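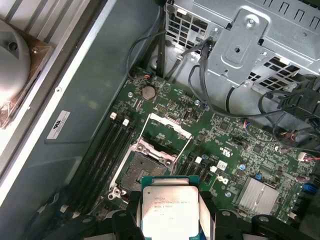

Where we are with the Wendwood oral history archive

Hi Kai-wen, quick update for the fund! We've now got 687 interviews transcribed, and Chia-jung has checked 659 of them against the tapes (she's fast, and very picky about place names). The Plondemmont mill workers are all done, which makes me really happy.

Money is fine. We spent $900 on tape repair in May and $175 on postage, both inside the budget.

What's slow is permissions. A few families moved away and I'm still writing letters. I'd like to push the public opening back a month if that's okay with you. Can you let me know?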